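About Cotetti

Cotetti develops inventory and order routing software for companies that sell through more than one channel. The product keeps a single stock record per item and passes it to web stores, marketplaces and warehouse systems. It's sold as a hosted service. There is no desktop version.

Company

The company was set up by Danica Zeman and Kálmán Bodnár, who had worked together on a stock ledger for a parts distributor. The ledger was written to answer one question: how many units of an item can be sold right now, given what is on the shelf, what is reserved and what is on its way back. The current product still uses that model. Available quantity is calculated from movements and is never typed in by hand.

Danica Zeman runs the company. Kálmán Bodnár is responsible for the ledger and the database. Boris Šindelář leads integration work, Gonzalo Mateos handles customer setup, and Rangi Rutherford manages support and documentation. All five can be reached through the contact form.

What we make

The software is divided into modules, which are licensed separately.

Fesance is the stock ledger. It records receipts, reservations, shipments, transfers, returns and corrections. Every entry has a source, a time and a user or process name. Entries can't be deleted. A wrong entry is reversed by a second entry that refers to the first.

Vidal is the order router. It assigns each order line to a stock location according to a list of rules kept by the customer. Rules are read from top to bottom and the first match applies. Up to 200 rules can be active per account. Split shipments are off by default and can be turned on by channel.

Jetport is the connector layer. It exchanges orders, stock levels and tracking numbers with outside systems. Data can be sent through the API or as CSV files. A single API call accepts up to 500 stock updates; larger updates must be sent in batches. Calls that fail are repeated 5 times, after which the job is marked as stopped and the account owner gets an email.

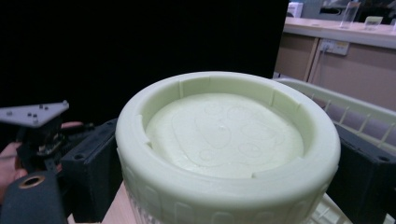
Can Vidal be used without the Fesance ledger?

Vidal needs a stock figure for each location, and it can take that figure from Fesance or from an outside system through Jetport. When an outside system is used, reservations are held in that system and routing is only as current as the last update received.

How we work

New accounts are set up in a test area first. The customer imports an item list, connects one channel and runs sample orders against it. The test area is limited to 2000 items and keeps the same rule format as the live account, so rules can be copied across without changes. Live channels are then connected one at a time.

Changes to the software are announced in the release notes. Fields in the API are not renamed or removed within a major version. When a new major version is published, the old one stays available and its end date is listed in the documentation. The present major version was released in March 2021.

Support

Support requests are handled by the same people who write the manuals. Please include the account number, the channel name and the job number shown in the Jetport log. Questions on rule order should include an export of the full rule list, as a single rule can't be checked alone.

We do not offer custom builds of the modules. Custom fields, import templates and routing rules can be set by the customer in the account settings, under Data and Rules.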